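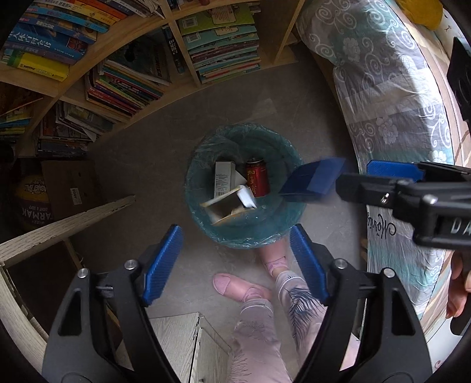 Kerttu Mustonen asked after the November report why so much of the money for the gripper set goes to upkeep and so little to new units, and whether the finger pads must really be changed so often. I will try to answer this first, and then give the rest of the progress.

The pads are the part which wears. In the last period we changed a pad after 200 recordings, by the calendar of the supplier Skolta. Illia Kostiuk then inspected 33 used pads and found that many still had good texture, but the screws at the finger base had become a little loose. A loose screw lets the finger turn, and the pad wears on one side. So the fault was partly ours — we changed pads and did not check screws.

From this period the order of work is different. Before each session the operator opens and closes both grippers by hand, checks the screws on the black body, and wipes the blue pads with a dry cloth. Pads are changed only when the texture is smooth at the tip. Two grippers working together are always given new pads on the same day, otherwise one holds cans and cartons better than the other.

Household tasks in Udville continue, among them work at the trash bin. The total is now 3782 recordings, and 96 were rejected because of finger play, all of them made before the new check.

Still open:
The spare screws from Hrytsenko have not arrived. Orlando Quispe has written to them twice.
The upkeep sheet is ready in English, the translation is not.
We ask Kundbridge to let us move the unused pad money to spare fingers. The amount is in the attached table, line four.

Radymyr Palamarchuk
27 Dec 2022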